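Our Workshop Corner has had so many letters about hand-held grippers lately that I'm giving them the whole page this time, and I hope the canning folks will forgive me until November!

The first house rule is to look down before you pick anything up. With a gripper in each hand your attention goes to your fingertips, and your feet are left to fend for themselves. Walk the route once with empty hands, and move any cord you'd have to step over (behind the desk is fine, or along the wall with a bit of tape). Closed shoes, please, even at home, and even in summer.

Marker cubes like to be kept clean. I wipe mine with a dry cloth, never a spray, and I check that the printed squares haven't lifted at the corners. If one has, replace the whole face. I tried gluing a corner back down once and spent a very long evening regretting it.

Clear plastic bags and wrapped bottles are slippery customers for any finger pad, so go slowly and take hold of the firm part underneath, well away from the loose film. Keep drinks and glass jars on another table if you have one, or at least at the far end.

Our own Trudix practice sheet asks for a proper rest every 16 minutes, and I've come around to it, although I grumbled at first. Set the grippers down flat, shake out your wrists, have some water, and write down anything you dropped while you still remember it.
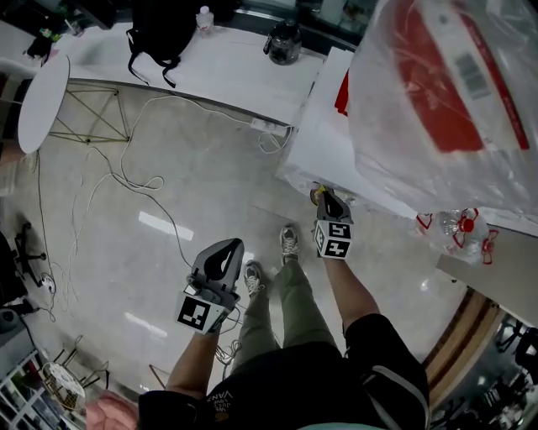
*Trudix Home & Workshop, Issue 74*

Keep your elbows easy when you reach toward a tabletop, and let the tips come in gently at the edge. Next issue: labeling your spare pads, and a good way to store them flat.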